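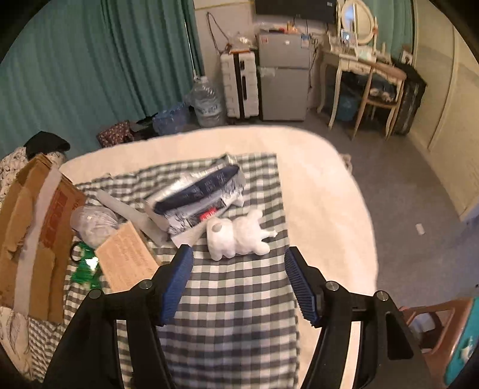
Clearing the bed before bedtime

Madalena Bastos has sorted other people's bedrooms for a living for 7 years. She starts with the bed, and she starts with whatever is on top of it.

"The bed is where everything goes when a person has run out of ideas," she says. "A parcel gets opened there. The packaging stays. Then some clothes go down next to it, and by evening you have to move it all before you can lie down."

We talked at the end of October, in a room with a teal curtain and grey carpet. On the gingham blanket were a white plush toy, a crumpled silver package, a clear plastic bag and a sheet of printed cardboard. A cardboard box was tilted on its side farther along. She said it was an ordinary amount of stuff for a bed.

Her first pass is only for packaging. Cardboard is flattened and taken out of the room. Plastic bags go into one other plastic bag. She does not read anything at this stage.

"If there is printing on the card, people stop and read it," she says. "They find out the thing has a guarantee, and then they want to keep the card. Put it to one side and read it at the kitchen table."

Bastos used to work in the returns department at Tellton, a mail-order company, and she says most of what she knows about boxes comes from there. She keeps a box for two weeks if the item might go back. After that she cuts the tape and folds it.

The second pass is cloth. Clothes, spare covers and anything black go in separate heaps, the last because black things disappear into each other. She asks the owner to do the folding.

"I can fold it, but then it's folded my way and they can't find it," she says.

Soft toys stay until the end. She had a client on Amundsen Street who owned 278 of them and had written every one down in a notebook. They kept 2 shelves' worth and the rest went to cousins.

"I don't argue about toys. A toy can sit on the pillow. It takes up no room and it isn't what made the bed a mess."

Bags on the floor are a different matter. She will not start one until the bed is clear – a full bag needs somewhere flat to be emptied, and the bed is usually the only flat place in the room. A see-through bag is easier, she says, as you can tell if it is worth opening today.

Asked what she buys for her own bedroom, she thought for a while. A hamper with a lid, and one roll of brown paper tape. Her own bed had a coat and a pile of mail on it that morning.

"I moved them to the chair," she says. "I'll do the chair on Saturday."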